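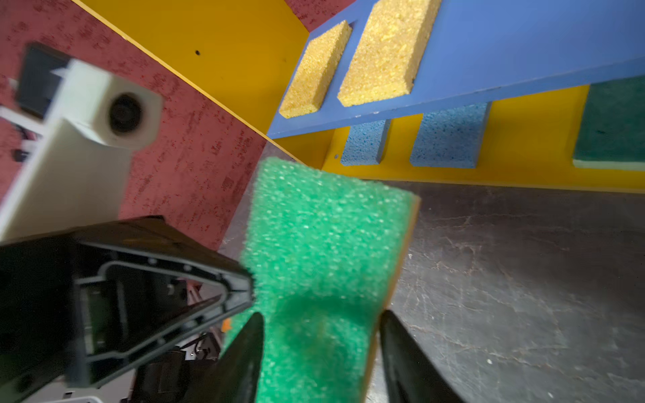 Fig. 1. Green foam sponge with a thin yellowish-orange layer along one side.

Courses > Environmental Studies > Student Projects > Dish Sponges and Household Waste

Dish Sponges and Household Waste in Dinu

1. Background

Our class was asked to pick one small item that people throw away often and find out where it goes. We picked the dish sponge. Most homes in Dinu use foam sponges, and the town's waste guide does not mention them at all.

2. Method

We gave a one-page survey to 31 households on the Skenar side of town in April. It asked how often they replace a sponge, what they do with the old one, and whether they had tried anything else. We left out two questions on price after the first few people skipped them.

We also visited the Zideveck transfer station and asked the staff how foam is sorted.

3. Results

Most households replaced a sponge every two or three weeks. A few kept one until it fell apart. Old sponges were often used again for shoes, bike chains or the bathroom floor before going in the trash — this was more common than we expected.

At Zideveck, foam goes to landfill with general waste. Staff said sponges are too small and too dirty to pull out by hand.

Five households had switched to cotton cloths or a brush. Three of them still kept a sponge for baked-on food.

4. Problems

People answered from memory, so the replacement times may be off. All of the homes were on one side of town, and apartments on Brurketti Street were missed because we could not get into the lobby.

5. Next steps

We would like to repeat the survey with a four-week diary and ask the town to add sponges to the waste guide.

Back to top | Contact the department office | © Dinu Community College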